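How to Measure Your Feet and Order Boots Online in the Right Size

By Tatsuya Ikeda, July
Last updated: July

Most returns on boots come down to size. I handle exchanges for Laklow, a small shoe store in Gestutcombe, and last season we sold 1,534 pairs of boots by mail. Of those, 132 came back because the length or width was wrong. Nearly every one of those customers had ordered the size they always wear in sneakers.

You can get a good measurement at home with a sheet of paper, a pencil and a ruler. It takes ten minutes.

What you need

Two sheets of plain paper, larger than your feet
A pencil (a pen held at an angle will mark your socks)
A ruler marked in millimeters
The socks you plan to wear with the boots

Step 1. Pick the time of day

Measure late in the afternoon or in the evening. Feet swell a little as you walk and stand, and a boot that fits at 7 in the morning can pinch by dinner. If you have just come back from a long run, wait an hour.
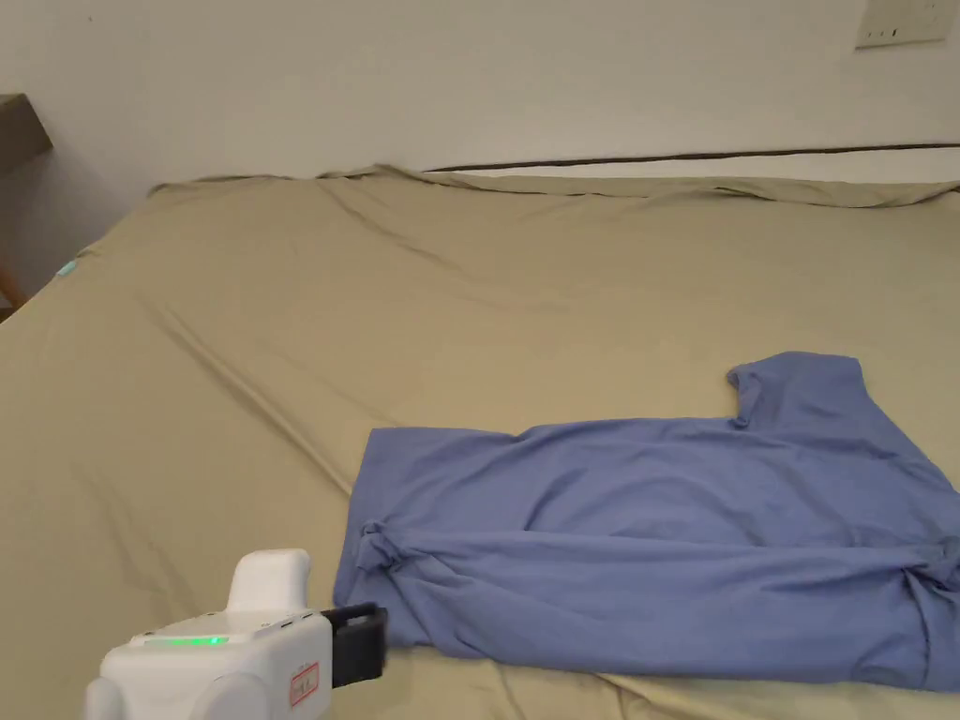
Step 2. Trace both feet

Put the paper on a hard floor, not on carpet. Stand on it with your full weight on both feet and your knees straight. Hold the pencil upright and draw around one foot, then the other. It helps to have another person do the drawing, as bending over shifts your weight forward and makes the outline longer than it should be.

Mark the back of the heel and the tip of the longest toe. On many people that is the second toe.

Step 3. Measure length and width

Draw a straight line between the heel mark and the toe mark and write down the length in millimeters. Then measure across the widest part of the outline, usually at the ball of the foot. Do the same for the other foot.

One foot will probably be longer. Use the larger numbers for everything from here on. A slightly roomy boot can be fixed with an insole, but a short one can't be fixed at all.
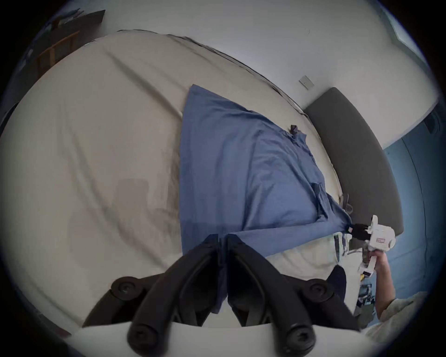
Blue sheet on a bed with a cream-beige fitted sheet.

Step 4. Read the size chart for the exact boot

Size charts differ between brands and sometimes between two boots from the same brand. Look for the chart on the product page itself. If it gives foot length, compare your number directly. If it gives insole length, or "internal length," you need to add space for your toes:

Ankle boots and dress boots: add 10 mm
Hiking boots: add 12 to 15 mm
Lined winter boots: add 15 mm

Kvam lists internal length on its lined boots and foot length on its leather ones. We get a lot of calls about this. Check the small heading above the column before you pick a number.

If you land between two sizes, go up. The one exception is an unlined leather boot with laces, which will loosen over the first few weeks. There you can take the smaller size as long as your toes are free.

Step 5. Check the width

Width letters are not the same for men and women. A D is standard in men's boots and wide in women's. If the store lists no widths, assume standard. When your outline is wider than the chart allows, order a wide fit. Going up a full size to get more width leaves your heel slipping and puts the bend of the boot in the wrong place. 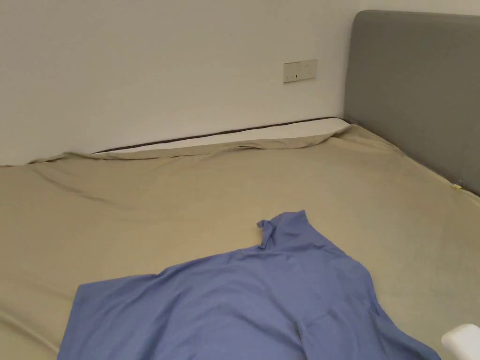 Step 6. Try them on indoors

Wear the boots on a clean floor for 20 minutes, with the right socks, in the evening again. Keep the tags on. Then go through these checks:

Kick the toe lightly against a step. Your toes should not hit the front.
Walk up stairs. A small amount of heel lift is normal in new leather, but your foot should not come out of the heel.
Lace them fully. If the two sides of the lacing touch, the boot is too big around the instep.

A thin insole can take up a little extra room. We stock the Tratik 2 mm felt one, though any flat insole of that thickness will do. Trim it with the old insole as a pattern.
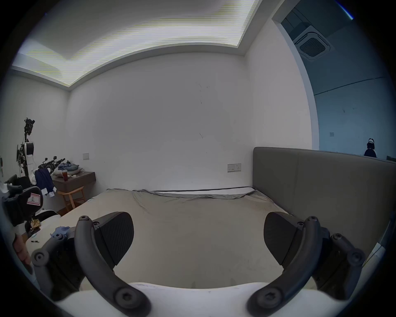 Step 7. Keep your tracings

Write the month on the paper, along with the sock you wore and the size that ended up fitting. Adult feet do change - after pregnancy, after an injury, or just with age - so trace them again every couple of years. For children, do it every three months.

If you are exchanging a pair with us, copy both lengths and both widths onto the return slip and we will check them against the boot you want before we ship it.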